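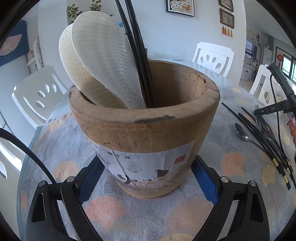

How often should a dining table be cleared right down to the cloth? Once a week is enough for most households, and in ours that means Tuesday evening, after the plates are washed and before anyone sits down again with a laptop.

I have kept to this since we moved to Idildale. The flat has one main room, so the table gets used for eating, for post, for homework marking and for anything that came out of a pocket. By the weekend it is hard to find room for a plate. I used to do a big tidy once a month and dread it. A weekly one takes me 10 minutes, or a bit more if there is mending to put away.

The table is round, and that matters more than I expected when I bought it. A round table has no corners to push things into. On our old rectangular one there was an end nobody sat at, and the end filled up. With the round one everything drifts to the middle, and you notice it sooner.

The wooden container is the one thing that is always in use. It looks like a mortar, it has a thick rim gone dark with age, and there is a paper label round the lower part with Chinese characters and a painted figure in ink. The label is torn and has been coming away for as long as I have had it. I was told to soak it off and oil the wood. I have not done that, as I like the label, and the little red seal on it is the best part. If you have something similar, wipe round the paper with a dry cloth and keep water off it.

I keep long things in it. Black rods, chopsticks, whatever is too tall for the drawer. The trouble with any open pot on a table is that people treat it as a place to put things. I have found pens in it, a tape measure, a birthday candle and a bus timetable for Piltovo. At the moment it has a pair of white insoles in it. They belong in the shoe cupboard by the door, and they will go there on Tuesday with everything else.

My order is always the same. Cutlery goes first. A spoon, a fork and a set of chopsticks left out after a meal go straight to the sink, clean or not, because it is quicker to wash them than to wonder. Then paper, which I sort standing up. If I sit down I start reading it. Then phones and chargers, which go to the shelf. Last of all, the pot is tipped out, sorted and filled again.

After that the cloth comes off. Ours is a pale blue-grey with ginkgo leaves in peach, orange and yellow, and it hides crumbs very well, so I shake it over the balcony whether it looks dirty or not. It gets a proper wash every other week, cool, and goes back on slightly damp so that the creases drop out. I paid 892 for the cloth and a matching runner at the Minja shop before it closed, and I thought that was too much at the time. The runner shrank. The cloth has been fine.

The white chairs need more work than the table. They have oval cut-outs in the backrests, and dust sits on the bottom edge of every one. A folded cloth pushed through and pulled back and forth does it. A duster only moves the dust to the floor. I do them in February and again at the end of summer, and wipe the seats in between when they need it.

Erasto Mwakyusa left a comment on my last post asking whether a cloth is worth the bother when you could leave the table bare. I tried it bare for roughly 8 weeks. It was noisier, every glass left a ring, and I ended up wiping it after each meal, so the cloth went back on. He may get on better with a bare table than I did. It depends on the top and on who is eating at it.

Man-sik Ahn asked about tassels. I have a small painting on the wall with yellow ones hanging below it, and they do collect dust. I comb them with my fingers and then go over them with a soft paintbrush, working downwards. I would not use the hoover on them, even on low. I did that once with a cushion fringe and spent an evening sewing it back.

Next time I will write about the shoe cupboard, which is in a worse state than the table. I have measured it and it is 94 cm wide, so one of the Pato racks ought to fit if I take the skirting into account. I still need to check the depth.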